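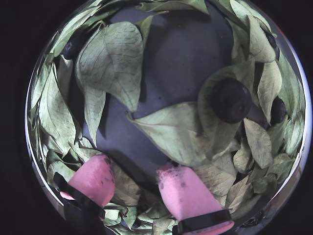
Lime on the old walls at Tristberg

The stone farmhouse at Tristberg was rendered in cement decades ago, and the mason now taking it off has been on site since the thaw. She works for Skorora, a firm of two, and prefers not to be named in print.

"The wall is rubble and clay mortar, 70 centimetres thick," she says. "Cement holds the damp in behind it. When we opened the north side the mortar came out like porridge."

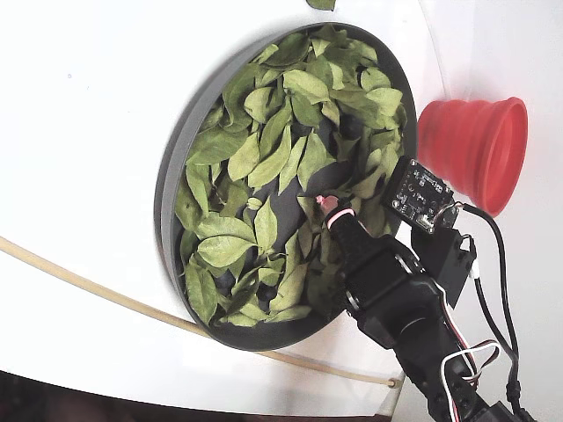

Dried leaves in a round tray.

She is replacing the cement with lime putty and local sand. Colour was the hard part. The owners wanted the grey of the neighbouring barn, and she made up sample patches until one matched.

"You can't judge it the day it goes on. I leave a patch for weeks if they'll let me."
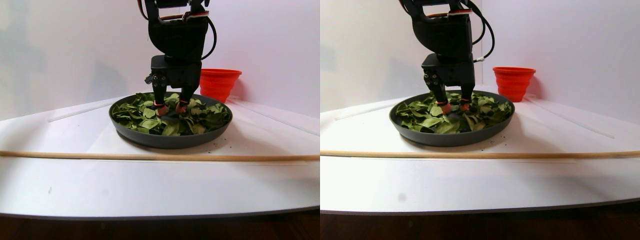

Leaves in a dark grey pan, with a wooden dowel in front.

The first coat took 200 buckets. She expects the whole job to need 1000, mixed in the yard and carried up by hand. The sand comes from the pit at Alier, washed once.

Frost is her main worry. Lime needs mild weather to cure, so the south gable will wait until May.
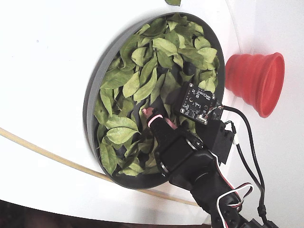
Asked whether she would ever use cement on a house like this, she takes a while to answer. "For the fence posts," she says. "The walls I'd leave alone."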